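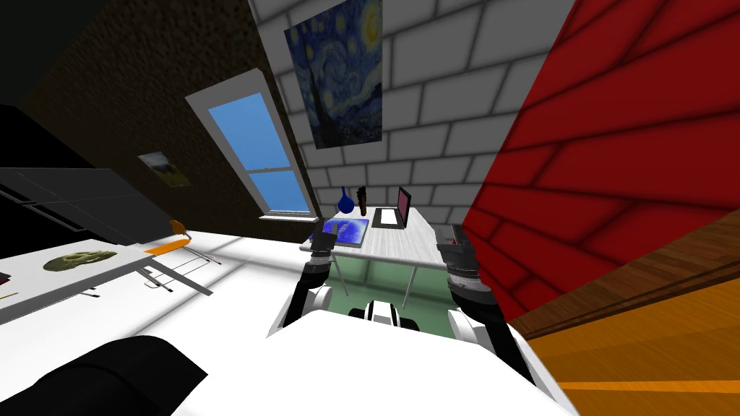

Macario Sandoval wrote back that I fuss too much over the sim cell – set the start pose once, he says, and leave it alone till something breaks. Fine for him. He doesn't get the Telter tickets.

My view, short version. A simulated two-arm cell needs upkeep same as a real one. Grippers over the near corners of the desk, arms mirrored, clear of the tablet. That's the start pose. Check it every morning. Takes 2 minutes.

Last February we didn't. Somebody moved the desk in the room file, didn't tell anyone, and 72 runs went in the bin. Left arm started too low every time. Yuzhen Peng found it at 8 at night by reading joint offsets line by line, wich is no way to spend an evening.

And stop swapping walls and furniture in the same commit as the arm settings. Two changes, two commits. Macario calls that paperwork. I call it maintenence – you'd log a new bolt on a real arm, so log a moved desk. He can have the tickets for a month if he still disagrees.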